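Help wanted: bench assistant, Zamum repair and reuse shop, Ormont

Hi! I'm Aatos, I run the small electricals bench at Zamum, and I need another pair of hands starting in September. Part time, four mornings a week, paid, and you get a locker that almost closes.

Most of what comes across my table is the boring stuff every house has too much of: power strips, extension cords, desk lamps, the odd kettle. People drop it off by the crate when they move, and it all has to be wiped down, looked over and tested before it goes out to the shelves (or into the scrap bin, sorry).

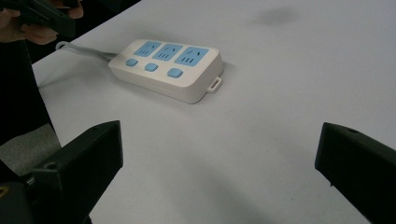 With strips I'm fussy. You'd go over the housing for cracks, run the cord through your fingers end to end, press every button and try every socket on the tester. Then you coil the cord, tie it, write the tag and grab the next one. On a busy morning we get through around 45 items between us, radio on, and I really do enjoy it!

You don't need to be an electrician. I'll teach you the tester, and Aníbal Torres does all the opening up and rewiring. Good eyes, patience and readable handwriting will get you a long way. It helps if you can lift a full crate and don't mind dust.

To apply, drop a note at the front desk, 179 Gouveia Street, by 24 May 2024. Tell me a bit about yourself and the last thing you fixed, even if it was a zipper. Trial mornings are paid too.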